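A Day Out at the Losby Open House

Posted 01/02/2025

I had been meaning to get to Losby for years, ever since a neighbor came home from there with a jar of plum butter and a story about a staircase. So when the Arsenault furniture works opened its doors to visitors back in October, I filled the tank, packed a sandwich and took the slow road through Tolow, with the maples just past their best and hardly another car on the road.

The works has stood on the same bend of the river since 1932, and you smell it before you see it, all sawdust and warm glue. Parking is in the field across the bridge (bring boots!). A ticket costs nothing, but they do hand you a paper number at the gate so they know who is inside. Mine was 691, and I have it stuck on the fridge still.

The tour takes 90 minutes and begins in the drying sheds, where boards are stacked with thin sticks between them so the air can get through. Our guide let us knock on a few of them and listen, and I would have happily stayed there knocking all morning. After that comes the old belt room, and then the famous staircase, which was built by apprentices one winter and goes up to nowhere in particular. It has a lovely handrail. I went up and down it twice.

Upstairs is the pattern loft, and for me this was the best of the whole visit. There are 2220 patterns hanging from nails, chair legs and drawer fronts and table aprons, each with a penciled note in somebody's careful hand. A few notes are grocery lists. One just says "too fat, try again," and I have been saying it to my pie crusts ever since.

Lunch was bean soup and brown bread in the yard, and the line moved along nicely. I sat with a couple who had driven down from Wundness to ask about a wobbly sideboard, and we ended up talking about hinges for far longer than I would have thought possible.

In the afternoon I wandered through the newer building at my own pace, looking at the smaller pieces. I have a soft spot for little cabinets, the kind you could carry home under one arm and then spend a week finding the right shelf for.
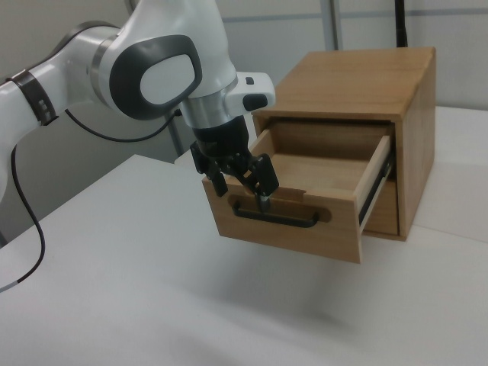 Small wooden cabinet on a white tabletop, with the robotic arm reaching toward it.

Before leaving I stopped at the shop by the gate and bought a bread board and a bag of offcuts for the grandchildren to glue together. The plum butter, sadly, was sold out by two o'clock. If you go, head for the shop first and leave your jars in the car, and wear a sweater for the sheds, because they are colder than the yard.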